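의자를 수납 가구로 인정하자

정리 관련 글에서 의자는 대체로 문제 지점으로 분류된다. 옷이 쌓이고, 봉투가 놓이고, 자리를 찾지 못한 부품이 머무는 곳이라는 것이다. 처방은 한결같다. 의자 위를 비우고 모든 물건에 고정 위치를 지정하라고 한다. 나는 이 처방이 절반만 맞다고 본다.

고정 위치라는 개념은 물건의 상태가 두 가지뿐이라고 전제한다. 사용 중이거나 보관 중이거나. 실제 가정에는 세 번째 상태가 있다. 봉투에서 꺼냈으나 용도를 확인하지 않은 것, 수리하려고 분리해 둔 것, 버릴지 판단하지 않은 것. 이 상태의 물건을 서랍에 넣으면 판단이 종료된 것으로 처리되고, 다음에 서랍을 열 때까지 검토 대상에서 빠진다. 지난 3월 우리 집 서랍과 상자를 전부 열어 목록을 만들었는데 총 991점이었고, 그중 97점은 용도를 특정할 수 없었다. 97점 모두 서랍 안에서 나왔다. 의자 위에서 나온 것은 한 점도 없었다.

보류 장소의 요건은 단순하다. 면적이 작을 것, 동선 위에 있을 것, 다른 용도와 충돌할 것. 세 번째 요건이 가장 중요하다. 앉으려면 치워야 하므로 보류 기간에 상한이 생긴다. 선반이나 바구니에는 이 상한이 없다.
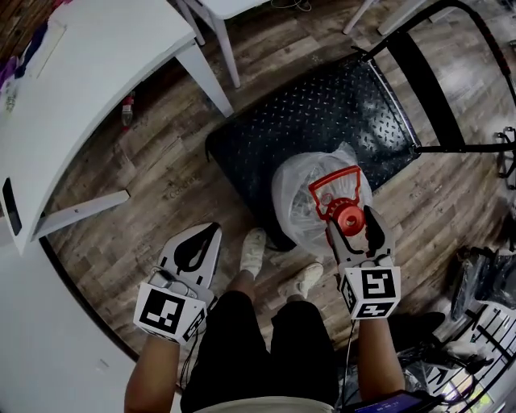
검은 금속 의자의 좌판. 빨간 플라스틱 부품과 반투명 비닐봉투.

좌판의 재질도 영향을 준다. 천이나 쿠션 좌판은 작은 부품이 틈으로 들어가고 색이 섞여 식별이 늦다. 다이아몬드 무늬 요철이 있는 검은 금속 좌판은 앉기에는 호불호가 갈리지만 임시 작업면으로는 우수하다. 밝은색이나 원색 물건은 바탕과 대비가 크고, 요철은 가벼운 물건의 미끄러짐을 줄인다. 다만 투명하거나 반투명한 봉투는 내용물과 함께 두지 않는 편이 좋다. 부품을 먼저 집어 옮기고 봉투는 그다음에 처리한다. 순서를 바꾸면 봉투에 딸려 간 부품이 쓰레기통에서 발견된다. 우리 집에서는 두 번 있었다.

반론도 있다. 정리 강의를 하는 아라이 히나타는 보류 장소를 허용하면 그 면적이 반드시 늘어난다고 주장한다. 선반에 대해서라면 동의한다. 의자에 대해서는 동의하지 않는다. 좌판은 확장되지 않으며, 넘친 물건은 바닥에 떨어져 바로 눈에 띈다. 의자를 하나 더 동원하는 경우가 유일한 예외인데, 이는 규칙으로 막을 수 있다. 보류용 의자는 한 집에 하나로 한다.

운용 규칙은 하나 더 있다. 밤 11시에 좌판을 비운다. 판단이 서지 않는 물건은 다음 날 다시 올려놓아도 된다. 같은 물건을 세 번째 올려놓게 되면 버린다. 예외는 나사류와 열쇠로 한정하며, 이 둘은 뚜껑 있는 통에 따로 둔다.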